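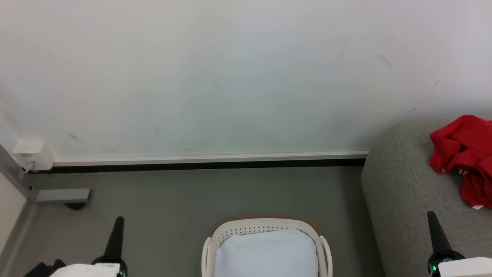
同じ片づけを437回も録って、いったい何が増えるんですか、とNotikの読者の方からコメントをもらいました。洗濯物をかごに入れるだけなら、10回も見せれば機械だって覚えるでしょう、と。

うーん、そうですよね。わたしもこの仕事を始める前なら同じことを書いたと思います。で、返信欄に書き始めたら長くなりすぎたので、記事にしちゃいます。

先に結論めいたことを言うと、わたしは437回でもぜんぜん足りないと思っています。ただ、足りないのは回数かと聞かれると、ちょっと口ごもる。最近ずっとそのへんでもやもやしているんです。

うちのチームでは、人が腕を遠隔で動かして、その動きとカメラの映像をまとめて記録しています。わたしはほぼ毎日その操作係です。Numuddenという部屋(部屋というか、居間っぽくしつらえた一角ですね)で、服をつかんで、かごに入れて、終わったら崩して、また最初から。地味です。ものすごく地味! 夕方になると、自宅のソファに置いた上着まで「右から行くか、左から行くか」と考えながら見てしまいます。

それで、何週間かやっていると、どうしたって上手になるんですよ。腕の迷いが消えて、一回が短くなって、失敗がほとんど出なくなる。上手になればデータもきれいになるし、最初のころのわたしはそれがうれしくて、一回ごとの時間が縮むたびに小さくガッツポーズしていました。

ところが、そのきれいなデータだけで学習させたモデルが、まあ、もろいんです。最初のつかみが少しずれると、そこから先がもうだめ。布の端が指に引っかかったまま宙で止まって、じーっとしている。考えてみればあたりまえで、わたしが見せたお手本には「ずれたあとどうするか」がほとんど入っていなかったんですね。引っかかったらその回は捨てて、録り直していましたから。

ここが今日いちばん言いたいところです。失敗しかけて立て直した回を、捨てないでほしい。

もちろん、全部残せという話ではないです。操作係がくしゃみをして腕が明後日の方向へ飛んでいった回なんかは、さすがに要りません(やりました、すみません)。でも、一度つかみそこねて、少し戻って、角度を変えてもう一回つかんだ回。ああいうのは見た目はもたもたしているけれど、わたしには宝物に見えます。集計表の上では「所要時間が長い、質の低いデータ」に分類されがちで、それがもう、くやしくてしかたない。

うちで使っている記録ソフトのTrarnisは、一回ごとに成功か失敗かのボタンを押すようになっています。二択です。押すたびに、いまのは本当にそのどちらかだったのかなあと思うんですよね。それで10月から、メモ欄に「立て直しあり」と手で打つことにしました。打つのは面倒だし、書き方も人によってばらばらで、あとで検索すると「たてなおし」と「リカバリ」と「もたついた」が混ざって出てきます。それでも、何も残さなかったころよりはずっといいです。

もうひとつ、服の置き方の話もさせてください。

崩して最初に戻すとき、人間ってびっくりするほど同じ崩し方をします。自分ではランダムに放っているつもりなのに、録画を並べて見ると、だいたい同じあたりに、だいたい同じ向きで落ちている。わたしの場合は袖がいつも手前に来ていました。癖です。437回のうち、ほんとうに違う状況と呼べるのがどれくらいあったのか、考えるとちょっと胃が痛い。

なので、いまは置き方を7種類の札にして、引いた札のとおりに置いています。7種類で世界の洗濯物を代表できるわけがないんですけど、自分の手癖にまかせるよりはましです。操作する人と置く人を別にするのも効きました。ほかの人が置いた服って、なんであんなにつかみにくいんでしょうね。腹が立つくらいです。そして、その腹の立つ配置こそ録っておきたい。

「シミュレーションで作ればいいのでは」という意見もよく聞きます。Brightという社内の仮想環境があって、わたしも触らせてもらいましたし、置き場所を散らすだけなら圧倒的に速いです。ただ、布については、わたしはまだ疑っています。本物の布は、つまんだところと関係のない場所がついてきたり、途中でするっと抜けたりする。仮想の布は、わたしの感覚ではお行儀がよすぎました。数年後にはこの段落を読み返して恥ずかしくなるのかもしれませんが、いまのところの本音です。

あと、数の話に戻ると、回数を目標にするのはそろそろやめたいなと思っています。「今日は何回」と決められると、人は楽な配置を選びます。責める気はまったくなくて、わたしがまさにそうでした。夕方、肩が重くなってきて、あと7回で終わりというとき、わざわざ難しい置き方なんて選ばないですよ。だったら目標のほうを変えて、「まだ録っていない状況をひとつ見つけたら、その日は上出来」くらいにしたらどうでしょう。管理する側は困ると思います。進み具合をグラフにしづらいですし。でも、きれいに右上がりのグラフの中身が、袖が手前に来た同じ服ばかりだったら、そっちのほうが困りませんか?

コメントの方への答えになっているかどうか。10回で覚えるでしょう、というのは、その10回と同じ服が同じ場所にあるなら、たぶん本当です。うちのモデルも、わたしの癖どおりに置いた服はみごとに片づけます。よその家の、知らない人が脱いだ服となると、まだ全然です。

来週は床に落ちた靴下をやります。片方だけのやつです。いまから気が重いです。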